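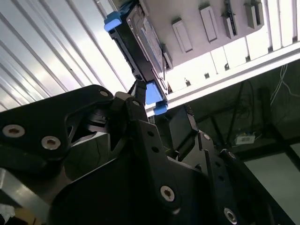
Part-time robot teachers wanted, Grurnness building, starting April

Hi! I run the teaching side of things at Prallance, and I'm looking for 6 people to come and show our robot arms how to look after servers. Mostly that means hard drives: get hold of one in its caddy, line it up with the slot, slide it in, slide it back out, do it again. If you've ever swapped a drive in a rack you know it takes your hands a couple of seconds and no thought at all. Getting an arm to do it is a whole other story, and that's where you come in.

You don't need to write any code. We have people for that and they'd rather you left it alone (so would I). What I need is patience and decent hands. We teach in two ways. In the first you stand next to the arm, take hold of it and move it through the job yourself. In the second you sit at the Desteo desk with a controller in each hand and drive the arm from there, watching through the wrist camera. Most people like one a lot more than the other, and I try to go with that when I make up the schedule, but everybody learns both.

Driving by camera is the harder one, I'll warn you. You're looking up past the fingers at an odd angle, there's metal shining back at you, and the slot is never quite where you think it is. My first week I jammed the same caddy all afternoon. You get better fast, though, and there's a real kick the first time one goes in clean!

Bad runs are fine, by the way. We keep a lot of them. Just mark them as bad on the sheet so they don't get mixed in with the good ones.

The details:

Shifts are 3 hours, mornings or afternoons, with a break whenever your shoulders say so. I'd like at least 2 shifts a week from you, and more is great.

Pay is $17 an hour, and that includes training.

You'll be on your feet for the hand-guided work. The rack area is noisy and kind of chilly, so bring a sweater. Ear protection is here if you want it.

Gamers, sewers, model builders, dental students, people who fix phones: please apply. Left-handers too, we're short on you. If you did the Kwofie cable project with us last year you can skip the tryout, just tell me which shifts you want.

Everyone else does a short tryout, roughly half an hour, all of it on the arm. No trick questions and no résumé needed. Send me a few lines about yourself, when you're free, and something fiddly you're good at doing with your hands. Use the contact form on the Prallance jobs page and put "robot teacher" in the subject so it gets to me.

Posted 7 February 2020. I'll take this down when the spots are filled.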